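Search this site Enter keywords Go

Progress Report to the Begay Fund
Drarton High School Robotics Club, Household Tasks Project
July 7, 2019
Prepared by Araceli Rivas, club adviser

Dear friends at the Begay Fund,

We have had a terrific spring and early summer, and I'm glad to be able to tell you about it! This report covers the second half of the grant year. The club has moved from learning the simulator to building and testing its own tasks in it, and we are on track to enter the Skivden Student Challenge in October with a full set of three household tasks: opening a toaster oven, sorting cutlery into a drawer tray, and hanging a mug on a hook.

Where we were in the last report

When I last wrote, the students could load a robot arm into the simulator and move it by hand with the sliders, and that was as far as most of them had gotten. Two of the older students had written short scripts. Everyone else was watching over their shoulders, which gets old fast when you're fifteen. I said then that I wanted every student in the club to write and run a motion of their own before summer. They all have now, including three who joined in the middle of the year and had never written a line of code.

A lot of the credit goes to Aurel Moldovan, our mentor from Gusness. He came in for one evening a week through the whole term and has kept it up over the break. His rule is that a student has to say out loud what the arm is going to do before pressing run. It slowed things down at first -- there was some eye-rolling -- but the students now catch a good share of their mistakes before the arm moves at all.

The toaster oven task

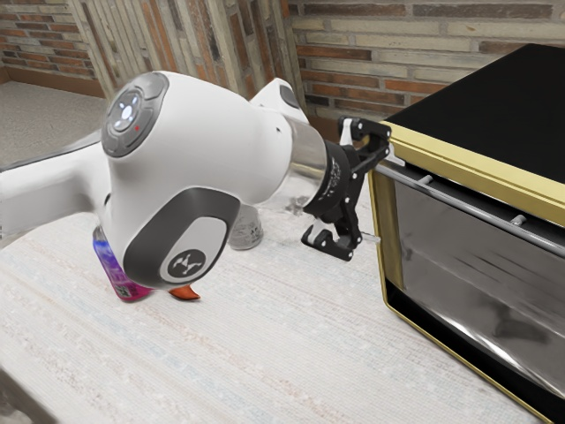 The door is the hardest thing we have taken on, and it's also the students' favorite. An oven door swings on a hinge, so the gripper has to travel along an arc while keeping hold of a bar that is tilting the whole time. The first scripts pulled straight back, and the gripper slid off or the simulator threw an error. The team split the motion into an approach, a grasp and a pull, with a different pair of students responsible for each. The approach pair wants the two fingers open and straddling the space just in front of the handle before anyone calls for a grasp, and they check that pose in a still render every time they change a number. They also asked for a cluttered table, so there is a frosted jar standing back under the wrist and a bottle or can with a bright purple and blue label down by the elbow, and the arm has to be planned with those in mind. The brick walls were a student's idea as well. She said the plain gray background made it feel like homework.

We ran 657 logged attempts at the door between the start of the term and the end of June. I had expected to have to nag about the logbook, but the students got competitive about it and started writing comments in the margins of each other's pages. In the first 300 attempts the door opened fully only 38 times. The rate has climbed a good deal since then, mostly on account of the pull pair working out the hinge geometry on paper, with a cardboard door and a piece of string. I'm holding the newer rate back until we have rerun the tests with the oven shifted to different spots on the table. A script that only works with the oven in one place isn't finished, and the students know it.

The other two tasks

Cutlery sorting is in decent shape. The forks and spoons go where they should, and the knives are still a problem because the model we downloaded has a very thin handle that the fingers tend to pass right through. One of the ninth graders is rebuilding the knife with a thicker collision shape, and she has become the person everyone goes to about that sort of thing.

The mug task is behind. We started it late, and two of the students on it had spring sports. They have a mug, a hook, and a script that gets the mug near the hook. We'll put most of our August sessions there.

What the money has paid for

The largest item was the pair of graphics workstations, which are in the lab and in use at every meeting. Before they arrived we were sharing one slow desktop, and a single test could eat half the session. Now two groups can run at once while a third works on paper. We also bought the simulator course materials and a year of online storage for the logs and renders. The storage plan runs for 365 days from the day we signed up, so it will carry us through the challenge with room to spare.

We have not yet spent the travel line. The Skivden organizers have told teams to expect final details on the venue at the end of the summer, and I would like to wait for those before booking a van. If the cost comes in lower than budgeted, I'd like your permission to put the difference toward spare monitors. The students are still crowding four to a screen when something exciting happens, and something exciting happens pretty often!

Things that did not go well

We lost nearly two weeks in April to a software update that changed how the joints were numbered. Every saved script moved the wrong part of the arm. It was frustrating, and a couple of students were ready to walk away from it. Aurel sat down with them and they wrote a small converter together, and we now keep a frozen copy of the software on both machines and don't update in the middle of a project.

I also underestimated how much the younger students would need a written guide. They were picking things up by asking around, so whoever was shyest learned the least. Four of the older students are writing a starter handbook over the summer. The draft is funny and a bit chaotic, and I will send you a copy when the spelling has been looked at.

Plans through October

July is for the door: moving the oven around the table, rerunning the tests, and cleaning up the scripts so that another team could read them. August is for the mug. In September we go through all three tasks under challenge conditions, with a time limit and no touching the code once a run has started. We'd love to have someone from the Fund at one of those practice runs. The students have asked me twice whether you're coming, and they would like to be the ones to show you the door.

Thank you for sticking with us.

Araceli Rivas
Drarton High School Robotics Club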